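Is a Cloth Bag Always Better? Don't Be So Sure

Somebody has probably told you that cloth bags are good and plastic bags are bad. Maybe it was on a poster. Posters are short, so they leave things out.

Start with cotton. It grows in fields, and it can need a lot of water. Then it has to be picked, spun, woven, sewn, and shipped. All of that takes energy before anyone carries a single apple home. 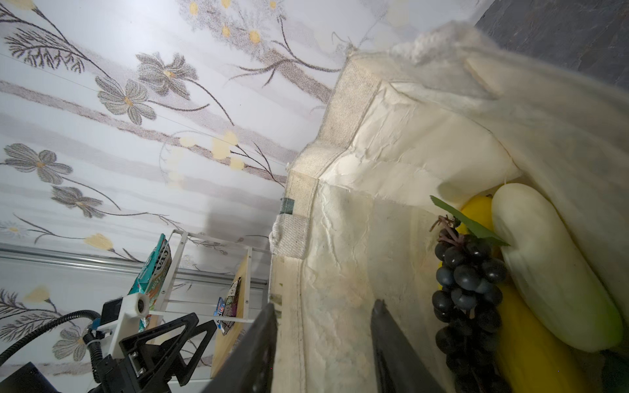
A canvas bag with pretend vegetables inside.

A thin plastic bag takes much less to make. That doesn't make it a hero. It can blow into a river and stay there for years, and a turtle can't read a poster either.

So which one wins? It depends on how many times you use it. Use a cloth bag 2 times and forget it in a closet, and it was a pretty bad deal. Scientists have tried to work out how many trips it takes, and their answers don't match. Some worry most about the air and some about water. When you hear one big number, ask what was being measured.

Things to ask before you believe a bag

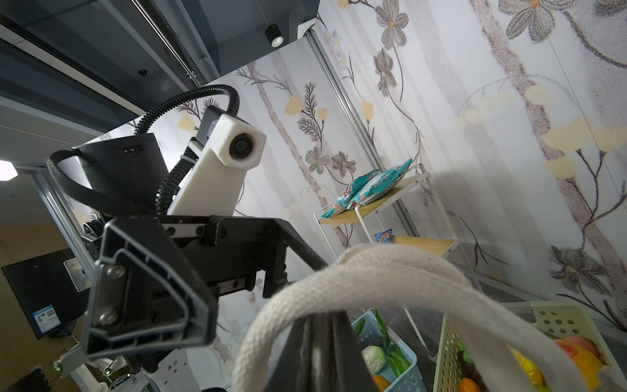 Who says it's green? A store called Duleck, near my house, prints "Earth Friendly" on its bags. Friendly how? The bag doesn't say.

Do you need another one? I looked in our hall closet last July and found eight. We use one.

Can it be fixed? A loose handle can often be sewn back on. That beats buying a new bag with a leaf on it.
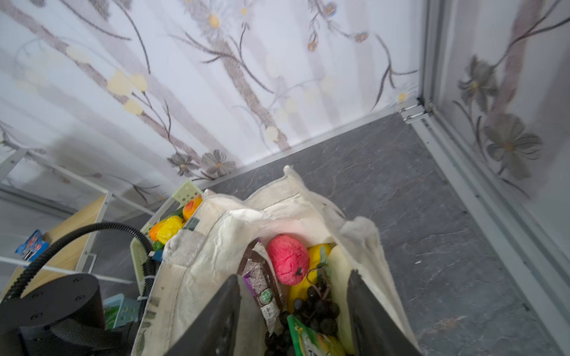 Makis Zervas
Staff Writer, Mumum Kids
March 24, 2019

What about washing? Canvas gets grubby, and raw meat can leak germs into it. Washing uses water and soap, so add that to the bill. You still should do it.

And before you ask, paper isn't magic. It comes from trees, and it rips in the rain.

My advice is boring. Use the bag you already have until it falls apart. A basket works too.

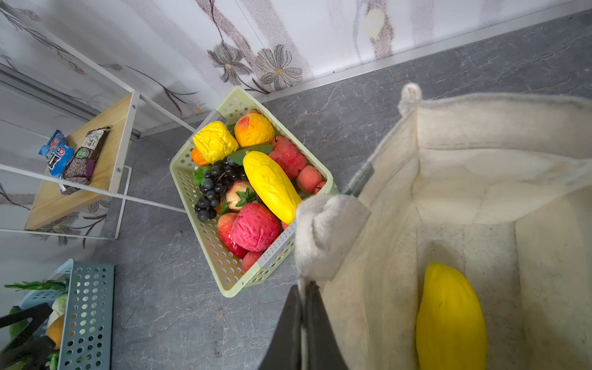 MORE IN: EARTH & STUFF
Does the Recycling Arrow Mean Anything?
Who Decides What "Natural" Means?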